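19/03/2019

I've been meaning to write up how the robotics club is going, so here are a few notes before I forget the details.

We meet at the college in Ivbridge, in the same room as last year. There were a lot of us in February, and it has settled down since to a group that comes most weeks. The project this term is a food handling task for the Gruvia student challenge. The rules are short: the robot has to move steamed buns between a plate and a steamer, without squashing any and without knocking anything off the table. You get 300 seconds.

I thought the buns would be the easy part. They are light and round and all much the same size. The trouble is that they dent if you grip them too hard and slip if you don't, so most of my time has gone on the grip settings. My log file for that is now 1722 lines long and I wouldn't want to read it back.

The rest of the group split the work in 2. One half looks after the arm movement and the other half does the vision code, which we started from an old project called Hikeck. It finds the plate well enough. The steamer basket is harder, as the metal is shiny and the holes confuse it. We tried changing the room lights and that helped a bit – not as much as we'd hoped.

The lid is a separate job. It is glass with a handle in the middle, and the Gruvia rules give extra marks for putting it on at the end. Our current plan is to use the left gripper for that and keep the right one for the buns. The code for the left side is still mostly borrowed from the Hiebert library and needs tidying.

I have also been asked how much it all costs. Our budget for the year was £2338, and around half of that is left. The next thing to buy is a spare set of fingers, then some better cable clips. 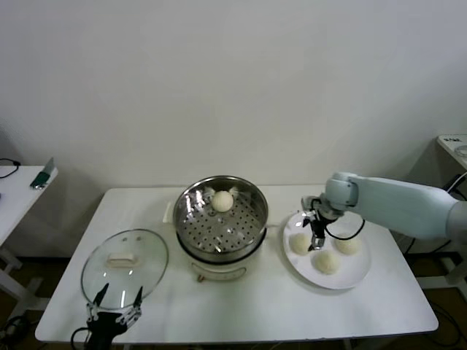
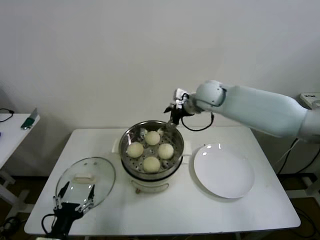
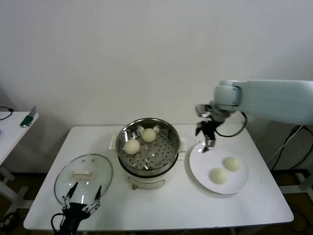
*Bun practice at the club, with the right arm at work and the lid off to the left.*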